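Perivico双臂采集套件试用：叠衣服的示教数据，终于录得顺手了

先说结论：喜欢，很喜欢，已经在想第二套放哪儿了。

我们组做布料操作的模仿学习，去年12月还在用自己拼的采集台，录一下午，晚上回看，时间戳对不齐的要扔掉一大半。换成Perivico这套以后，到现在攒了1240条示教，因为同步问题作废的只有97条，其中多半还是我忘了重启录制服务（怪我）。

套件包括两条臂、底板、三路相机和一个叫Dimari的录制软件。最让我惊喜的是腕部相机的取景，夹爪尖和布料的接触点一直留在画面里。做过叠衣服的都懂，捏没捏住、捏了几层，远处的相机根本说不清，全靠腕上这一路。
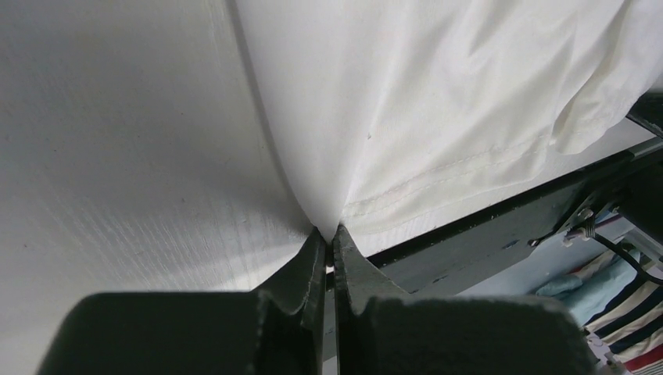 Lu在评论区留言：腕部视角好是好，可布料一鼓起来就把后面全挡住了，我拿834条只带腕部画面的数据训过，策略抓得住，却不知道该往哪儿放。后来补上全局相机重录，才像个样子。你们三路是一起喂进去的吗？

回Lu：一起喂的，而且强烈建议别省全局那一路！我试过关掉它，模型抓完就开始犹豫。Dimari里三路共用一个时钟，导出时自动按帧对齐，不用再自己写脚本，这一点我能夸一整天。

再说台面。围板是浅灰色的，背景干净，换个时间段录，画面差别也不大。两条臂装在同一块底板上，相对位置不会跑，标定一次能用很久。我们的任务是从篮子里取一件、摊平、叠好、码到板子上，每条开始前把衣物随手揉一揉，颜色也尽量换着来，不然模型很容易只认一种。

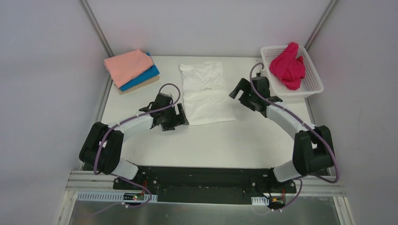

全局视角：后侧左边是叠好的，右边篮子里是待取的，中间一件白色衣物。

缺点也有。线缆偏长，绕在臂上要自己理，第一天我就重新扎了两回。Dimari的标注页面只能整段打标签，没法在中途插一个“重新抓取”的标记，而失败后再补救的片段恰恰是最值钱的，希望下个版本能加上。还有说明书，夹爪力度那一节只给了一张表，薄布该用哪一档得自己摸索。
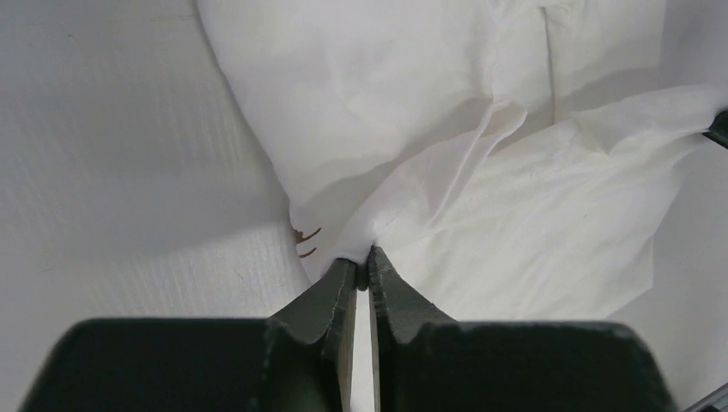
数据质量这块，我现在的习惯是每录完一批就抽几条腕部画面逐帧看，别等训练完再后悔。白布最考验人，褶皱全是浅浅的灰影，曝光稍微一高就什么都没了。这套相机的默认曝光相当克制，指尖捏住的地方，向外散开的细褶都看得清，连布边旁边两根细细的棕色短丝也留下来了。这种细节对模型有没有用不好说，至少说明画面没糊、没过曝，我可以放心把增强做得狠一点。

导出格式有两种，我用的是Prundar那种分片存法，断点续传很稳，硬盘拔早了也没丢过东西（别学我）。读取速度比我们以前一帧一张图的老办法快太多，光这一项就让训练前的准备轻松不少！

适合谁？已经有自己的训练流程、缺稳定数据来源的小组，闭眼入。只想先玩玩单臂抓方块的，可以再等等，双臂这套有点大材小用。我们下一个目标是录满3000条，把毛巾和长袖也加进来，长袖的袖子怎么示教我还没想好，有经验的朋友请务必留言。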